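Flunar stone sealer, 50 ml trial bottle or the full-size can

I sell four or five things for stone counters and this is the one I use at home, so forgive me if I go on a bit. Flunar is a water-based sealer for marble, limestone and other soft stone. You wipe it on, wait 5 minutes, buff off what's left, and then leave the counter alone overnight. It doesn't add shine and it doesn't change the color on pale marble (on dark stone, please try a corner first!).

One full-size can does a big kitchen island with two coats and leaves you plenty for the bathroom.

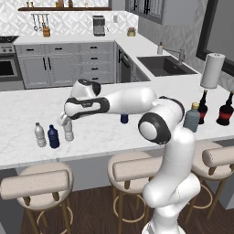 Skalbridge wrote to ask whether it stops lemon juice from etching, and whether it can go over an older sealer from another maker. No to the first, I'm afraid. Sealer slows down stains like oil and wine, but acid eats at the marble itself, so wipe up juice and vinegar right away. As for old sealer, strip it first or the new coat will sit on top and go streaky.

I get asked a lot how often to redo it. Drip some water on the stone and go make coffee. If there's a dark spot when you come back, it's time. My own counter got its last coat in January and still beads nicely, but we wipe it with plain dish soap and I'm fussy about coasters – your house may be rougher on it.
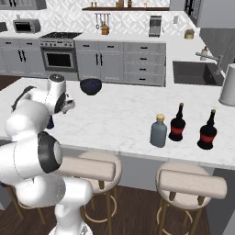 Use a cotton cloth or the Papadakis pad, which I like because it doesn't shed. Paper towels leave fluff in the wet sealer and you'll be picking it out for ages. Open a window too, as there is a slight smell for an hour or so.

The full-size can is $44 and comes with one pad. Extra pads are $6 each. 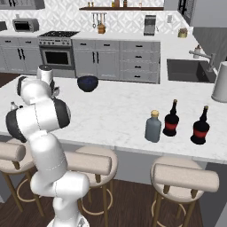 Keep the lid tight and store it somewhere that doesn't freeze. If it has gone lumpy, toss it – stirring won't bring it back. Orders go out from my garage most mornings, and unopened cans can come back for a refund if you change your mind.

Price and stock checked 2022-08-19.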